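Gallery: Tableware Sorting at the Garside Hall Kitchen

Posted 2024-02-26

The Garside hall kitchen feeds a lot of people for its size. On a full lunch day we put out 114 covers, and everything that goes out comes back through the same hatch and has to be sorted before the next meal. This page collects notes and pictures on how the tableware is stored and handled between the wash area and the serving counter. It replaces the old page, which still showed the wire baskets.

The wash area

Dishes come off the carts on the left side of the room and are scraped, rinsed and racked. Bowls go in one rack, small dishes in another. Spoons and chopsticks soak together in a deep pan and are split up afterward. The machine is a Skirnano undercounter model. It runs a short cycle and holds one rack at a time, so the order of the racks matters on a busy day. We run bowls first.

The drying shelves

There are two sets of shelves across from the sink. The upper shelves are slatted and take the racks straight out of the machine. The lower ones are solid and are used for dry stock only. Please don't put a rack on a solid shelf, even for a minute.

The sorting table

Once things are dry they go to the sorting table. Each kind of item has its own open container. Bowls and small dishes share the biggest one, and the spoons and the chopsticks each have a smaller one. Open containers are easier to work from than drawers, and they can be carried straight to the counter when the line is moving fast. 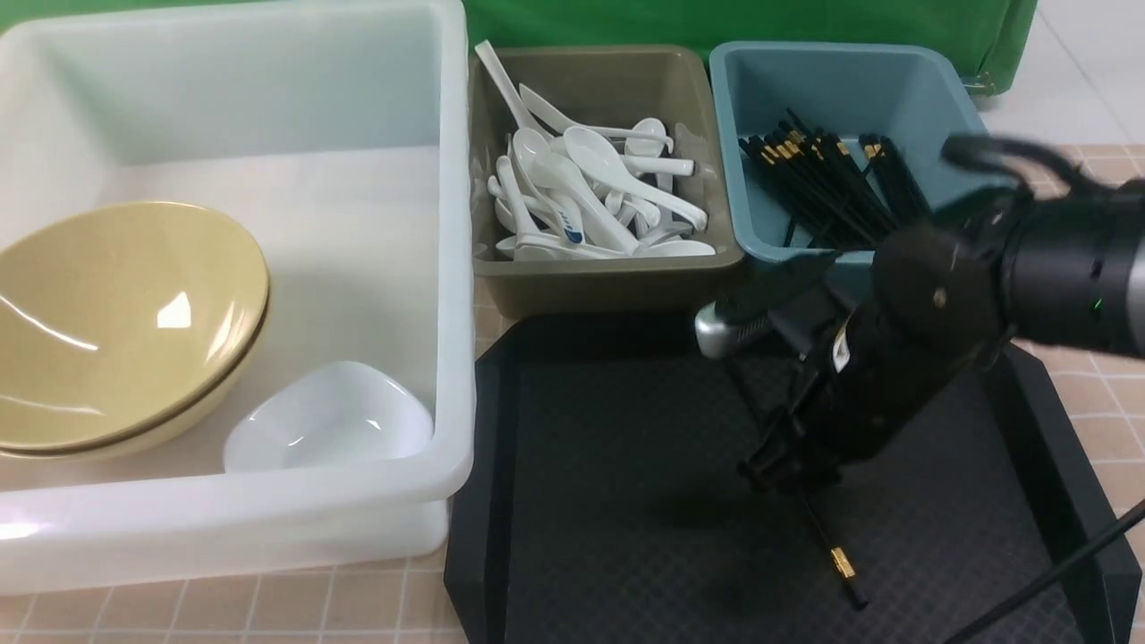

The containers were bought at different times and don't match, which has been useful. People learn the color before they learn the label. When we had matching gray bins, spoons ended up with the chopsticks at nearly every meal.

Soup spoons are the hardest item to keep tidy. They don't stack well in quantity and they slide when the container is moved. We tried laying them all in one direction for a few weeks and gave it up, as it took too long and they had shifted again by the time they reached the counter. Now they are just tipped in. At the last count we had 161 of them. A few odd ones have come in from other sets over the years, and they stay in use as long as they aren't cracked.

Chopsticks are checked for length and finish when they are put away. Any with a chipped tip are thrown out, along with the partner. Stand the bundle up and tap the ends on the table before laying it in the bin. The short ones show up right away.

Setting trays

Meals go out on flat trays with a raised edge. A standard setting is one bowl, one small dish, one spoon and one pair of chopsticks. Bowl on the left, small dish above it, spoon and chopsticks on the right with the handles toward the person eating. Trays with a textured surface are preferred because the bowls don't travel on them. We have 67 of these, and the smooth ones fill in when they run out.

Set trays can be stacked crosswise on the cart, but only before the bowls go on. With bowls, use the slotted cart.

The serving counter

The counter was rebuilt last April with a lower front edge, and trays now slide across without being lifted. The shelf under it holds a spare set of containers. If one on top runs low, swap the whole container and send the empty one back to the sorting table.

Storage between events

When the hall is closed for more than a few days, the tableware is packed into lidded crates and moved to the back closet. Bowls are nested no more than eight high. Small dishes go in on edge with paper between them. Spoons are wrapped in bundles and chopsticks go into long boxes. The Modgate crates have the better lids and should be used for the bowls. The older Grosthorpe crates are fine for everything else, but two of them have split corners and shouldn't be stacked.

Notes on replacements

We still need small dishes. The square kind with rounded corners fits the tray best, and plain white is easiest to match later. Bowls can be any solid color as long as they nest with what we have. Bring one of ours along when you shop, and check the fit before buying a full set. Receipts go in the folder by the kitchen door.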